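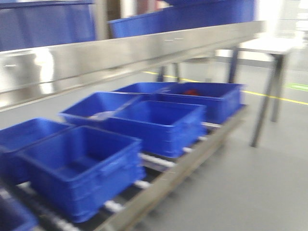 Estante de roletes da célula, caixas azuis no nível de baixo

Célula de picking com o Keno: câmera perdendo as caixas do fundo

vidalin_g escreveu:
Oi, pessoal! Guðlaug Vídalín de novo, a mesma da novela do redutor em janeiro (aquele ficou ótimo, obrigada!). Agora o problema é a visão. A célula pega peças das caixas azuis que ficam na estante de roletes, câmera fixa em cima, e de uns dias pra cá o Keno passou a reprovar a pose das caixas de trás. Na sexta rodei 1000 ciclos e tive 238 rejeições, quase tudo no lado direito. Já limpei a lente, já refiz a calibração com o tabuleiro, já troquei o cabo. Na foto dá pra ver a viga de inox que passa por cima do nível de baixo. Será que é ela?

marreta_74 escreveu:
Chuto a viga, sem nem pensar muito. Inox polido devolve luz pra tudo quanto é lado, e com aquela parede clara no fundo a exposição automática fica doida. Cola uma fita fosca e trava a exposição. Custa uma merreca e você testa hoje mesmo.

lucas.celulas escreveu:
Discordo do marreta. Reflexo dá erro que muda com a hora do dia, e ela falou que é quase tudo de um lado só. Pra mim o suporte da câmera saiu do lugar ou a estante andou. Guðlaug, as rejeições pioram de manhã? E como está a fixação do lado da mesa, tem foto?

vidalin_g escreveu:
Olhei o log agora e não, é igual o dia inteiro, das 7 da manhã até a hora de desligar. Tirei uma do lado da mesa, vai tremida mesmo:

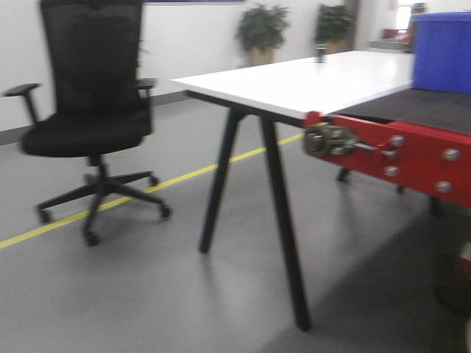
Canto da mesa branca com a estrutura vermelha e a manivela

A altura a gente acerta nessa manivela. Ela fica bem no caminho de quem levanta da cadeira, e eu mesma já dei uma joelhada ali (doeu!). Os parafusos eu reapertei no mês passado, mas não marquei nenhum.

lucas.celulas escreveu:
Manivela sem trava mecânica? Aí está o seu problema, aposto um café. Com vibração ela desce um tiquinho por turno e você só percebe quando a visão começa a reclamar. Mede a altura com paquímetro antes de começar e depois de umas horas rodando. E risca os parafusos com caneta de lacre, pelo amor.

marreta_74 escreveu:
Continuo achando que é luz, hein. Na Hitis a gente perdeu duas semanas culpando a mecânica e era uma tampa brilhante. Faz os dois testes, ué, mas um de cada vez, senão você não descobre nada.

bia_fekance escreveu:
Trabalhei com um módulo da Fekance nesse mesmo tipo de estante. Confere também se as caixas estão encostando no batente. Caixa vazia é leve e às vezes para no meio do rolete, aí a pose sai torta e o software reprova com toda razão. A gente pôs um pesinho no fundo e melhorou bastante.

vidalin_g escreveu:
Boa, bia, nem tinha pensado nisso! Fiz assim: primeiro só a fita na viga, com exposição travada. Não mudou quase nada, desculpa, marreta. Depois medi a altura e o lucas ganhou o café: o quadro desce durante o turno. O pessoal da Thoroddsen me mandou um colar de aperto e eu instalei ontem com calma.
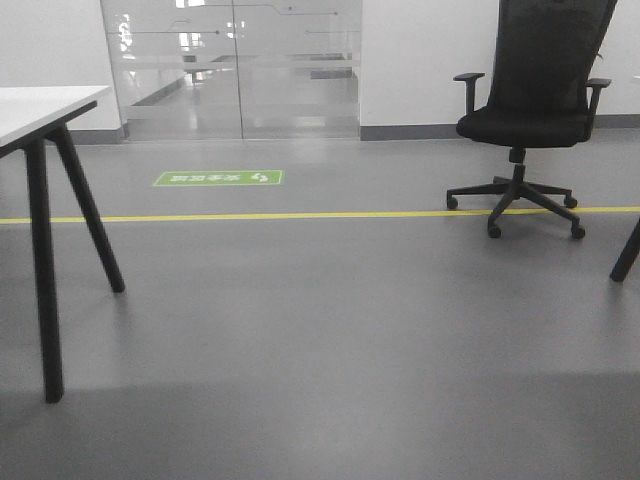 Com o colar no lugar refiz a calibração do zero e deixei rodar. Foram 1739 ciclos e só 7 rejeições, todas na mesma caixa, a última da direita, que eu desconfio que é o caso da bia. Vou experimentar o peso amanhã. Ah, e levei a cadeira mais pra longe da manivela, meu joelho agradece.

marreta_74 escreveu:
Tá bom, perdi. Mas deixa a fita lá, mal não faz.

lucas.celulas escreveu:
Mal faz quando descola e cai dentro da caixa, né, marreta. Guðlaug, eu tirava. E põe a medição da altura na checklist semanal, colar de aperto também cede.

vidalin_g escreveu:
Fita fica até eu testar o peso, depois decido. A altura já entrou na checklist. Posto o resultado aqui quando tiver.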